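Chapter 5
Sorting, Keeping, and Discarding

Learning goals

After reading this chapter, students should be able to explain how a household decides where an object belongs, set up a sorting surface, and write a short keeping rule that another person can follow.

5.1 The Sorting Surface

Most homes hold far more objects than the people in them can name. When the Drustuteck Home Studies Program asked families to list everything kept in a child's bedroom, the longest list ran to almost 2,000 entries. Few families had expected a figure above 200. The gap matters to the student of household management, for an object that has been forgotten cannot be given a place.

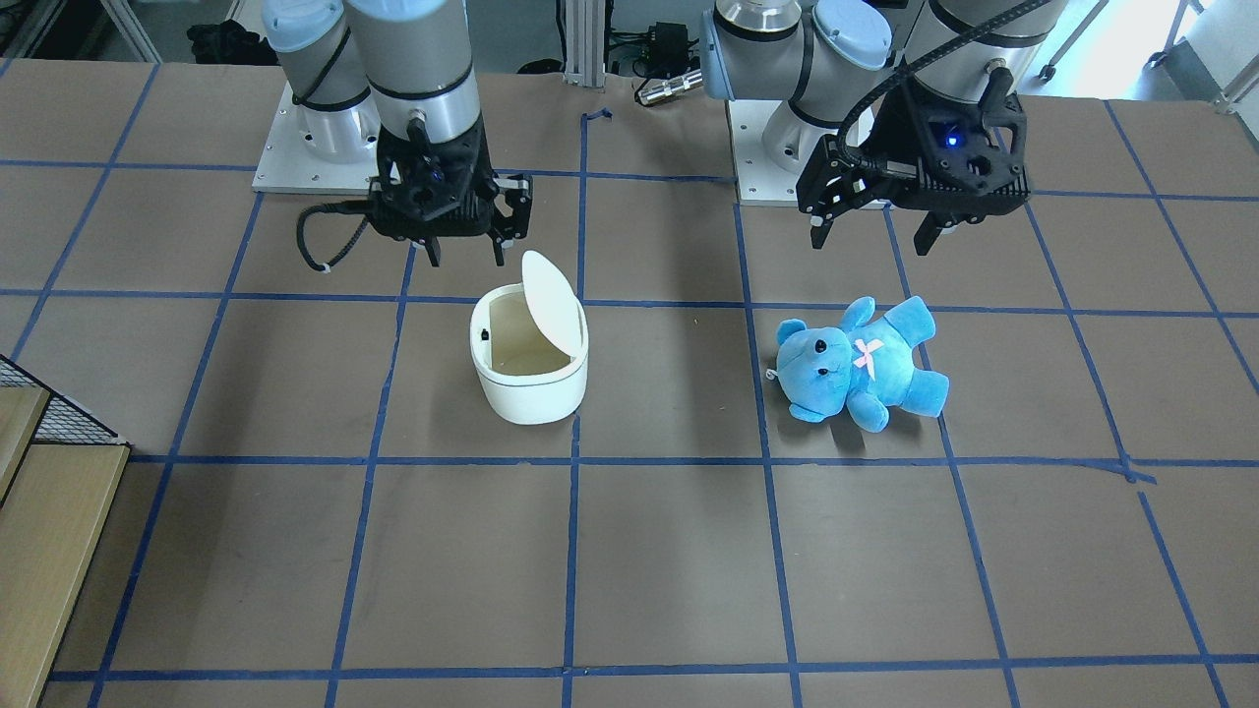 Sorting begins with a clear work surface, large enough that each object can be set down apart from its neighbors. The floor is a poor choice, as items are easily stepped on or pushed back into the pile. A table marked off in squares with dark blue tape gives each item a spot of its own, and a small white bin with a flip lid, propped open beside a light-blue teddy bear, puts the two possible outcomes side by side. The person sorting must decide whether the object stays or goes. Until that decision is made, the object remains in its square.

Tape is preferred to chalk or pencil in the Weldu method, which is used throughout this book. It can be lifted at the end of the session and leaves the table ready for meals or homework. The squares need not be equal, but each should be wider than the largest item to be sorted.

5.2 Soft Toys as a Special Case

Soft toys present a difficulty that does not arise with broken pencils or outgrown shoes. Their value to the owner has little to do with their condition. A worn toy may be the last thing a child would part with – and a new one may never be missed.
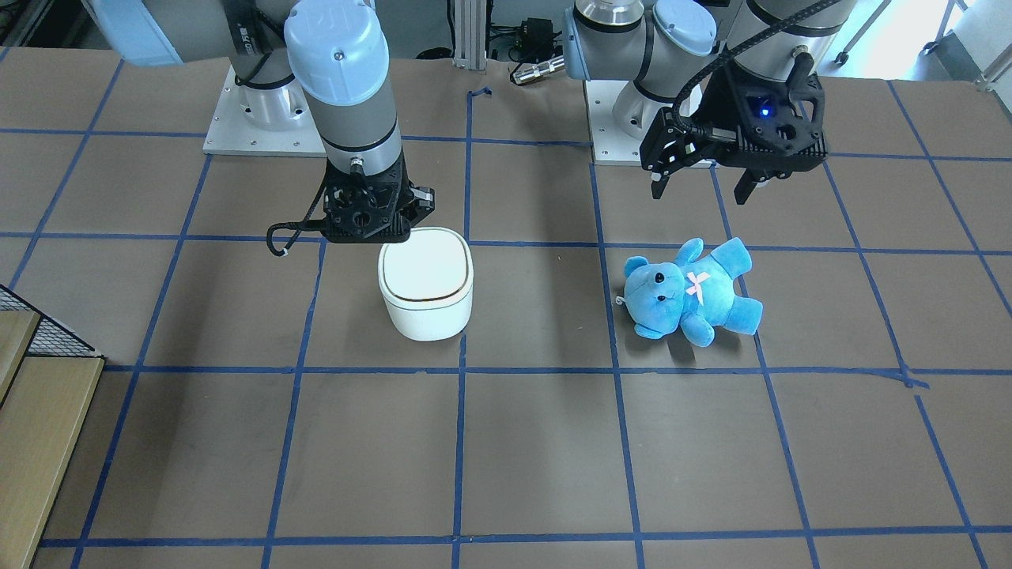 For this reason the keeping rule for soft toys is written with the child and before sorting starts. A rule such as "I will keep the toys I sleep with and the toys that have names" is short, and it can be applied by a child of five. A rule such as "I will keep the nice ones" cannot be applied by anyone with confidence.

Toys that fall outside the rule are set aside for nine days. They may then be washed and given away, or discarded if the seams have failed. Section 5.4 returns to this waiting period and compares it with the longer one proposed by Savov.

Key terms

keeping rule
sorting surface
waiting period

Before You Read On

Choose one drawer or shelf at home. Without opening it, write down what you believe it contains. Keep the list for use with the Jerura worksheet in Section 5.3.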